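Padthorpe Shared Workshop Newsletter
Members' projects

THE ARM ON BENCH 6: WHERE WE ARE NOW
By Chenxi Xu

Many of you have asked what Borghild Halvorsen and I are doing in the back corner with two laptops and no sawdust. The short answer is that we are building a robot arm, and most of the building at this moment happens in the simulator. The long answer is this article. Please excuse my English where it is stiff, I write it more often to machines than to people.

The project began in March. Borghild wanted an arm which can pick up small things in a home and bring them to a person who cannot bend down easily. I wanted an excuse to learn about grippers. We agreed that the arm must be able to work with ordinary objects in ordinary rooms, and that we would not cut any metal for the final hand before the hand had worked on the screen. I was impatient about this rule at first. Now I am its strongest defender, mainly because of the price of aluminum.

We call the hand Hernow. The program that decides where the fingers go is called Tutanix, and it is written by me, so please direct complaints about it to me and compliments to Borghild, who has corrected a large part of it.

Bolts first

The first exercise is a bolt. A bolt is a good teacher. It has a wide part and a narrow part, the threads are not smooth, and if you hold it a little wrong it turns between the fingers. In our tests the bolt stands on its head with the thread up, and the hand must come with the fingers open, one on each side, before it is permitted to close. 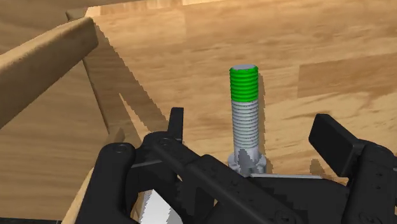
Coming straight down sounds simple, but the hand has two questions to answer before it moves. The first is how wide to open. The second is how low to go. In the beginning Tutanix took the center of the whole bolt as its target, and so the fingers came too near to the flange. When they closed, they pressed on the slope of the head and the bolt jumped away. Borghild proposed that we forget the center and aim only at the shank. This was a change of six lines in the program and it repaired more than a week of my own work, which I had to delete. I did not enjoy that evening.

We have run 580 bolt grasps with the present version. I keep the results in a table on the workshop drive, in the folder with the name Rønning, and every member can read it. The column "slip" is the important one. The column "angle" has an error in the first 60 rows, where I mixed degrees and radians, so please do not use those rows for anything.

I should say something about shadows, as two members asked me about them. In the simulator the shadows on wood are rough at the edges, like stairs. This does no harm to the grasp, but it can disturb a program that looks for edges in order to find objects. For some time ours believed that a shadow was the side of a thing. We tried to make the shadows softer and the simulation became very slow on Borghild's laptop. In the end we left the shadows alone and told Tutanix to compare two views before it believes in an edge. If a line is present in only one view, it is ignored.

From the bench to the room

A bolt on wood is a workshop problem. The arm is for a home, so we have made a room as well: a bed, a table, chairs, a plank floor and dark square tiles on the wall. Borghild did the furniture and she was strict with it. She says that a chair is the most difficult piece in a house for a robot, and after these months I agree with her. The seat is easy to reach from the front and from above. From behind, the spindles and the posts are in the way, and a wide hand has no space to turn near them.

The object for this part is a small spray can. Lying down, it can roll if the first finger to arrive pushes it, and on a chair seat it does not need to roll far before it is on the floor. The hand should therefore turn until the fingers are across the can and not along it. It must also do this turn high enough, and only afterwards go down.

The height was the difficult part. We had set the turn at a safe distance above the seat, but the program measured this from the wrist and not from the ends of the fingers. You can imagine what the fingers did to the back of the chair. In the simulator a broken chair costs nothing, and I was grateful for this. We now measure from the lowest point of the hand, whichever part that is at the moment, and there is a second check for anything tall behind the object.

One more small thing about the can. The label is green and the cap is gray, and Tutanix found the green part well but treated the cap as a separate object. It then tried to hold the can too near to one end. We have joined the two by a rule about shape: if two parts have the same axis and they touch, they are one thing. Borghild thinks that this rule will give us trouble later, with a pen and its cap for example. She is probably right — but we will wait for the trouble to come.
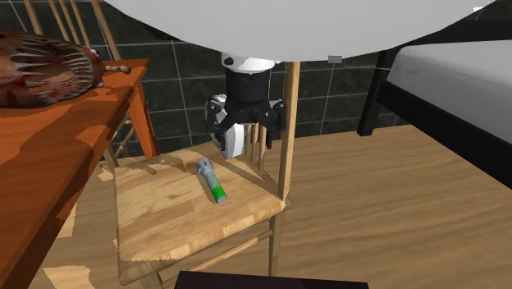
What we need from members

We would be glad of help with these points.

Fingertip pads. We will cast seven pairs in different rubbers. If you have leftover casting rubber of any hardness, please put it in the tray under bench 6 with a note of what it is.

A real chair with a spindle back. It can be old and ugly but it must stand firmly. We will scratch it.

A second pair of eyes on the wiring plan. I am careful, but I am not an electrician.

The next open evening for the project is 30th July. We will run the bolt test and the chair test on the large screen, and you may choose where the objects are placed. Please bring your own drink, as the kettle is still being repaired. If you cannot come, leave your questions in the project book at the bench and one of us will write an answer beside them.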